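Pour le droit de garder ses vieux câbles (et le reste)

Je vais commencer par un aveu, comme ça ce sera fait : j'ai lu trois livres de rangement en deux ans. Trois ! Je les ai lus au lit, avec un crayon, en soulignant des phrases sur la légèreté et la respiration des placards. Et puis je les ai rangés dans un carton, avec les modes d'emploi de deux aspirateurs que je n'ai plus.

Il y a quelque chose qui m'agace dans cette littérature, et j'ai mis du temps à mettre le doigt dessus. Ce n'est pas tellement qu'on me demande de jeter (je jette, ça m'arrive, j'ai même jeté une fois un grille-pain en parfait état dans un moment de colère). C'est le ton. On nous parle de nos tiroirs comme on parlait autrefois de nos péchés. Le tiroir plein dirait quelque chose de l'âme, l'armoire vide serait une preuve de maturité, et la personne qui garde un chargeur de téléphone de 2004 aurait forcément un deuil à faire.

Moi, le chargeur de 2004, je l'ai gardé parce qu'il était là. Et figurez-vous qu'il a servi, l'hiver dernier, quand ma voisine Anju Dubey a voulu récupérer des messages sur un vieux portable de son père. On a fouillé dix minutes, on a trouvé la bonne prise, on a bu un thé pendant que la batterie se décidait. Elle a réécouté sa messagerie dans ma cuisine, debout, le manteau sur le dos. Je ne vais pas prétendre que ça justifie tout le reste du carton. Mais enfin, aucun de mes trois livres n'avait prévu ce cas.

J'ai écrit une première version de ce texte dans le bulletin du quartier, et j'ai reçu plus de courrier que pour mes chroniques sur le stationnement, c'est dire. Des gens qui gardent des boutons, des clés sans serrure, des bocaux (beaucoup de bocaux). Un monsieur m'a envoyé la liste complète de son garage, 114 lignes, avec une colonne « utilité probable » remplie de points d'interrogation. Je l'ai lue jusqu'au bout et j'ai passé une excellente soirée.

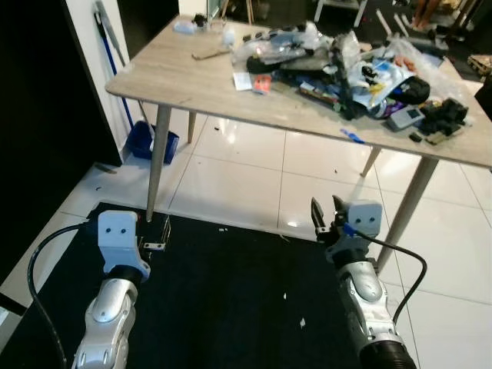 Vangelis Kokkinos m'a écrit, lui, que j'étais bien gentille mais que je parlais comme quelqu'un qui n'a jamais eu à vider la maison d'un autre. Il a passé 15 jours chez sa tante, l'an dernier, à ouvrir des boîtes dans des boîtes. « Vous trouvez ça charmant, dit-il, tant que c'est vous qui savez ce qu'il y a dedans. Moi je ne savais pas. Je ne savais pas si la ficelle était de la ficelle ou un souvenir. Alors j'ai tout gardé, et maintenant c'est chez moi. »

J'ai relu son message plusieurs fois et je n'ai pas de bonne réponse. Il a raison, évidemment. Garder, c'est aussi laisser du travail à quelqu'un, et ce quelqu'un n'a rien demandé. Je pense à mon neveu, qui est adorable et qui a un studio grand comme mon entrée, et je me vois mal lui léguer deux cafetières italiennes sans joint et un carton marqué « divers, important ».

Mais je voudrais quand même défendre un petit bout de terrain. Entre l'accumulation qui écrase les gens, qui est une vraie souffrance et que je ne prends pas à la légère, et le salon de magazine avec sa branche dans un vase, il y a la vie de presque tout le monde ! Il y a la table où l'on pose, le coin du couloir où ça attend, le sac de sacs. On vit là-dedans sans drame. On cherche un tournevis, on tombe sur une photo d'identité ratée, on rit, on oublie le tournevis.

Et puis, pardon d'être terre à terre, mais jeter coûte cher. La légèreté dont parlent ces livres suppose qu'on puisse racheter. « Si vous en avez besoin un jour, vous en trouverez un autre », écrit la dame du deuxième volume, celui que j'ai le plus souligné. Eh bien non, madame, pas toujours. Ma mère gardait les fermetures éclair des jupes usées, et ce n'était pas pour le plaisir de contempler des fermetures éclair. Elle les recousait. J'ai porté jusqu'au lycée une veste dont la fermeture avait eu deux vies avant moi, et elle coulissait très bien, merci.

Il paraît qu'il existe maintenant des applications où l'on photographie ses affaires une par une avant de décider de leur sort. Une amie a essayé. Elle a tenu jusqu'à 58 objets, tous sortis de la salle de bains, et elle a supprimé l'application, ce qui lui a libéré de la place, il faut le reconnaître.

Depuis le message de Vangelis, j'ai tout de même changé une chose. J'écris sur les boîtes. De vraies phrases, au feutre. « Ficelle, juste de la ficelle. » « Lettres de Paule, à lire ou à brûler, comme tu veux. » « Prises : j'ignore, bon courage. » C'est un peu long, ça me prend mes dimanches et je n'ai fait pour l'instant que l'étagère du haut. J'ai buté hier sur une boîte en fer remplie de petites vis dorées. Je n'ai aucune idée de leur provenance, elles sont très jolies, et l'étiquette est toujours blanche.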